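Serving tray

A serving tray is a flat, shallow carrier with a raised edge, used to move food and dishes. Trays are made of wood, metal, plastic, glass or woven cane.

History

Popular accounts often credit a single inventor, usually without a source. The claim that the Deretti workshop made the first stackable tray rests on one undated sales catalog. Chukwuemeka Osagie, who reviewed 62 such catalogs, found no support for it.

Design

The rim is said to stop spills. A low rim may hold back a small puddle, but it does little for a tipped cup. Makers also describe rounded corners as "safer," a claim seldom backed by any test. They are certainly easier to wipe.

Materials and care

Plastic trays are light and cheap. Labels promising that they will "last a lifetime" should be read with caution, as few say whose lifetime is meant. Babatunde Bako has argued that most wear comes from scouring pads.
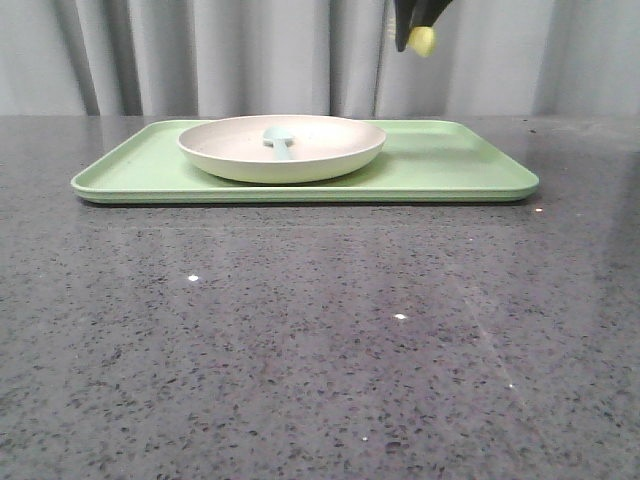 Collecting

Printed tin trays are widely collected. Price guides tend to list asking prices, which say little about what buyers pay.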